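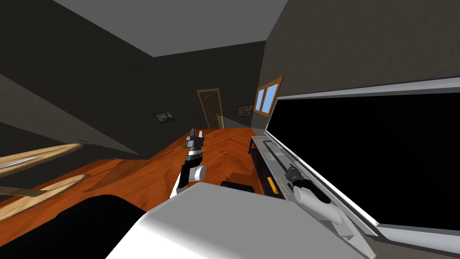
Equipment Plan for a Two-Arm Household Manipulation Station

Final Report, Senior Design Project
Department of Mechanical Engineering, Fraser Polytechnic

1. Purpose

The department intends to add a two-arm robot to the teaching laboratory for use in upper-division courses. The project team was asked to recommend what should be bought, in what order, and what may be put off until a second budget year. This report presents that recommendation. It covers the arms, the grippers, the mobile base, the computer, the safety equipment and the changes to the room. It does not cover staff time or building insurance, both of which are handled by the college.

2. Method

The team worked in simulation before requesting any quotations. A furnished living room was modeled with a parquet floor, a large television, a low media cabinet, a door and a window. A robot with two white arms and black two-fingered grippers was placed in it. The room was chosen in place of a factory cell because the course that will use the station is concerned with household tasks, such as picking small items up from the floor and reaching into low furniture.

Each candidate layout was run through the same set of reaching tasks, for a total of 633 trials. A trial was recorded as a failure if either arm touched furniture, if the two arms touched each other, or if the target could not be reached without moving the base. Failures were sorted by cause, and the causes were used to rank the equipment list.

3. Findings that affect the budget

3.1 Reach. The shorter arm offered by Stistar reached table height without difficulty but was poorly suited to the floor. The longer arm in the same line reached both. The team considers the longer arm necessary. Buying the shorter arm and raising or lowering it on a column was examined and set aside, as the column would use up most of the savings.

3.2 Grippers. Two-fingered grippers were sufficient for all of the tasks in the course outline. Multi-fingered hands were requested by one of the sponsoring laboratories, but no task in the outline depends on them. The team recommends that they be left out of the first purchase. The wrist mounting should follow a common bolt pattern so that hands can be added later.

3.3 Clearance. Most failures involving furniture took place near the large screen and the cabinet, where an arm must work close to a wall. The laboratory bay is narrower than the modeled room. The team recommends that 600 mm of clear floor be kept on every side of the base and that the storage racks now in the bay be moved before delivery.

3.4 Viewpoint. When the simulated view was strongly tilted, it became hard for an operator to judge which arm was closer to an obstacle. A second, fixed room camera is therefore included in the plan. It is a minor cost, and students running the robot from another desk will rely on it.

4. Recommended purchases

First budget year
Two Stistar long-reach arms, with controllers
Two parallel grippers, two-fingered
One Birex mobile base with battery and charger
One workstation with a dedicated graphics card
One fixed room camera
Emergency stop buttons, floor marking and a light barrier
Spare gripper fingertips and cables

Second budget year
One multi-fingered hand, for evaluation
One additional battery
Replacement fingertips, as required

The base should be ordered first. Birex quotes a delivery time of 26 weeks, and the arms cannot be mounted without it. The workstation may be ordered last, as suitable machines are kept in stock by the college supplier and the price is likely to be lower nearer the start of the course.

5. Software

The simulation was prepared in Pruremia under a teaching license that lapses at the end of the academic year. Renewal should be entered as a yearly cost and not as part of the equipment purchase. The license permits 3 users at one time. This was enough for the project team but will not be enough for a full laboratory section, and the department should request a price for the classroom version before October.

6. Limits of this work

Simulation does not account for cable drag, worn fingertips or uneven flooring. The model also used even, flat lighting, while the laboratory bay receives direct sun in the afternoon. Contact between the grippers and small objects was simplified, so the grasping results should be treated as less reliable than the reach and clearance results. The team did not have access to a physical arm during the project. A demonstration visit from Stistar should be arranged before the purchase order is signed, with the floor-level tasks included in the visit.

7. Items requiring a decision

Whether the storage racks will be moved at the department's expense or the college's.
Whether the light barrier must be inspected by an outside firm.
Whether the second battery should be brought forward if the course is scheduled in back-to-back sections.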